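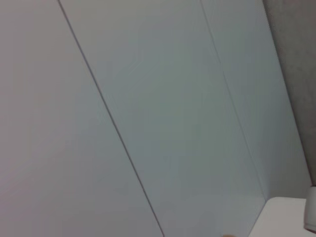 Home | Products | Support | Tickets | Log in

Ticket: demo cell stops during handover, open day
Status: Closed
Product: Rulteck arm with wrist camera, Bendero control software
Site: Tronden, ground floor demonstration area
Opened: February 15, 2024

Problem as reported

We are running a demonstration for visitors at our open day. The arm picks up a part, turns to the front and holds it out for a visitor to take. On the morning rehearsal it stopped on the turn, before reaching the handover position. The pendant showed "target not confirmed". Clearing the message and pressing start made it run again, then it stopped in the same place on the next cycle. It did this on 14 cycles out of 100. The same program ran all through December in the workshop without this fault.

The doors open to the first group after lunch, so we need either a fix or a safe way to run without the camera check.

Reply from support

Please send the log for one good cycle and one failed cycle, and tell us what has changed between the workshop and the demonstration area. Please also confirm the exposure setting. Do not switch off the camera check while visitors can reach the arm.

Reply from site

Logs attached. Changes since the workshop:

- Cell moved to the ground floor. Base bolted down and levelled again.
- Pale smooth panels behind the table. The workshop had shelving there.
- White tabletop. The old one was dark green.
- Exposure is on automatic, same as before.

Cable at the wrist checked and reseated, no difference. Lens wiped, no difference. Restarted the controller, no difference.

Reply from support

The failed log shows the camera check starting early, while the arm is still turning. At that point the wrist is tilted and the view is mostly plain panel and seams, with very little for the software to match against. In the workshop the shelving gave it enough detail to get through. Please try the following in order:

1. Move the check to after the turn, with the wrist level.
2. Fix the exposure at the value in the good log.
3. If it still stops, stick 2 printed markers from the Říha kit to the tabletop, clear of the part, and teach them as references.

Run at reduced speed with the barrier closed until you have a clean set of cycles.

Reply from site

Steps 1 and 2 done. Stops went down to one in the next set. Added the markers, taught them, ran 100 cycles at reduced speed and then the same again at demonstration speed. No stops. Barrier was closed throughout.

Afternoon groups went ahead as planned. One stop late on, when a visitor leaned over the barrier and the scanner tripped. That is the scanner doing its job and is not part of this ticket.

Can the early check be flagged in the setup guide? The default puts it in the turn and we would not have looked there.

Reply from support

Passed to the documentation team. Please save the program under a new name before the cell goes back to the workshop, as the markers will need to be taught again there. Closing this ticket. It can be reopened from the link in your email.

Was this helpful? Yes (9) No (1)
3 comments | 2 shares

We use cookies to keep you logged in and to count visits. Accept | Settings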